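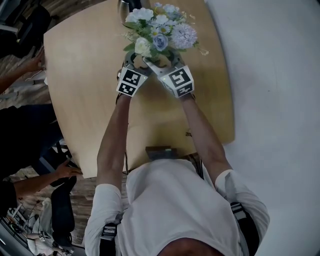 Notebook – hand-held gripper demos, flower table

30 January 2024. Entry by Kheri Mutiso.

Working on the question left open from the Lalteck runs: does the policy need the overhead view for stem grasps, or are the gripper cameras enough? Task is bouquet handling, two grippers, artificial flowers, one vase on the table. Marker cubes on both grippers give us pose from the head camera.

Demo set stands at 141 episodes, 138 kept. The three dropped ones lost the left cube for too long when the operator leaned in. I had the cutoff at 10 frames without a detection and am leaving it there for now.

Tracking is worst when both hands close on the stems at once. The cubes turn toward each other and the head camera gets them at a steep angle. Tilting the left cube outward helps. Dmytriv tried the same on their rig and wrote it up in the shared folder, worth reading before changing the mount again. 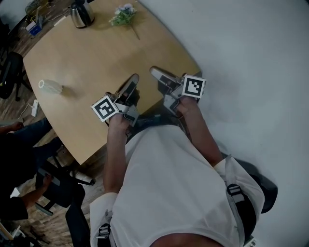 Second layout: kettle and small bunch

Same table, with an electric kettle near the flowers as a distractor. Wanted to see if a shiny object pulls the grasp point off. Trained two versions, 600 episodes each with the older Mudine data mixed in. One gets the head view plus both gripper views, the other gripper views only.

Offline, gripper-only is close on the final approach and clearly worse on choosing which stem to go for. Not surprising, but I'd like it per phase before anyone quotes it.
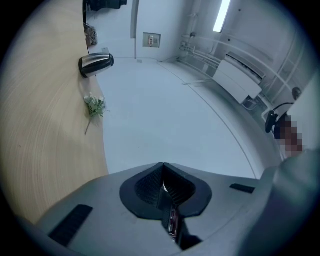 Lens calibration is the weak point in the gripper-only version. We fit the fisheye model on a flat checkerboard held near the middle of the view, so the outer part is mostly extrapolated. The bowed table edge and the arc of the floor seam are good checks – after undistortion both should come out with the right shape, and if the seam still bends the fit is off. The gray housing across the bottom should be masked before training, same mask for every episode.

To do:
- recalibrate with the board out toward the corners
- split the error by phase (reach, close, lift)
- ask Truvberg for their mask script
- rerun both versions before the April review

2 comments · 0 shares

Recent entries
Cube mount, second print
Time sync between head and gripper cameras
Mudine data: what we kept

Contact: Kheri Mutiso | Back to top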